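Giltus hand gripper, Mk 2 kit
Emmont Workshop Supplies
Part no. 1234. In stock.

The Giltus is a hand-held gripper for recording pick and place work at home or in a shared workshop. You hold it by the block handle and work the fingers yourself. The kit comes flat and goes together in an evening with a screwdriver and a 2.5 mm hex key.

Cloth is the usual first job. Take the garment near its top edge and lift slowly so that the folds hang down from the tips. 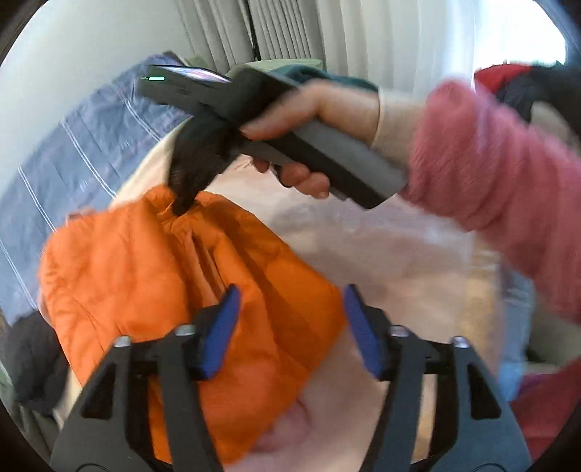
Page 183

The black fingers narrow towards the tip and will take hold of a gathered edge, padded-looking fabric included. Keep your thumb along the top of the handle, and push long sleeves back if they catch.

In the kit: handle, finger set, screws, 30 cm lead. Screen not included; the Vutesine and Tyagi boards both fit the housing. The blue pads are sold separately in pairs.

Weight built: around 300 g.

Fit the fingers before the housing. Do not overtighten the joint screws, as the arms will bind. Check them again after the first week.

Page updated Friday, May 29, 2020. Left-handed handles due in June.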